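Glossy black board as a coffee bench: regrets?

saltbush_kev
Posted 7:12 am

Six months ago I put a glossy black board on the bench in the shed as a work surface. It looked very sharp in the shop. It now shows every scratch I've put in it and several I'm sure I haven't. Before I tear it out, has anyone lived with one long enough to stop caring? My daily mug is a steel camp one with the mint green outside, bought at the Wukau market, and I'm wondering whether the base is the culprit.

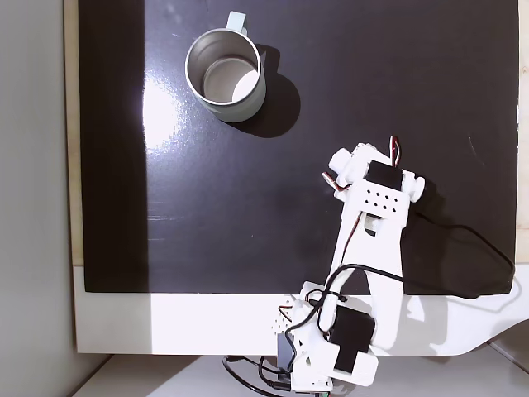
I wipe it down with a damp microfibre and dry it straight after, so please don't tell me to wipe it down. The light timber edging has held up fine, naturally. It's only the bit I look at that's going.

tworivers
Gloss black is for people who don't own anything. Sand it to matte with 2000 grit and get on with your life.

saltbush_kev
Sand it. Right. And when it comes up looking like a chalkboard?

tworivers
Then you'll have a chalkboard. Write your shopping on it.

magpie_season
Don't sand it, Kev. Half of what you're seeing is the light. Gloss always looks worst at a low angle, and you've got a whopping patch of glare to the left of the mug. Move the lamp, have another look, then decide. I nearly replaced a perfectly good piano lid over this.

saltbush_kev
Tried the lamp in a couple of spots. Not much in it. 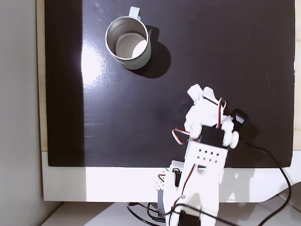 Glare still there, smudges lower left.

magpie_season
OK, that's a bit more than the light. Car polish, soft cloth, small circles. I used the Clerner one, 12 bucks, and a tub lasts forever.

tworivers
Polish fills scratches for a fortnight and then you're back here posting again. Seen it.

gumboot_grace
Can we talk about the mug? I've got what looks like the same colour in a Morikawa and the bare metal ring underneath picks up grit like you wouldn't believe. Run your finger round the base. If it catches, there's your answer. Mine left a perfect circle on my nan's sideboard and I've blamed the cat for 2 years.

saltbush_kev
Finger run. It's a bit rough on one side, I'll give you that. But a circle would make sense, and my scratches are streaks.

gumboot_grace
Streaks are what you get when you slide a mug instead of lifting it. Do you slide it?

saltbush_kev
I may slide it.

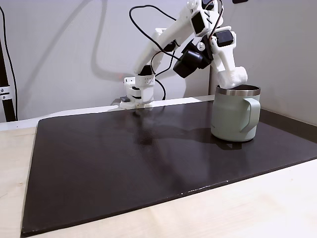

I do like the mug, for the record. Nice matte finish and a decent size, so it isn't the one leaving. I've ordered a Conateck silicone coaster, and I'll try the polish on a corner first. If that's no good the board gets flipped over, assuming the underside is the same.

tworivers
It won't be.

magpie_season
Check before you buy the polish, then. And lift the mug, Kev.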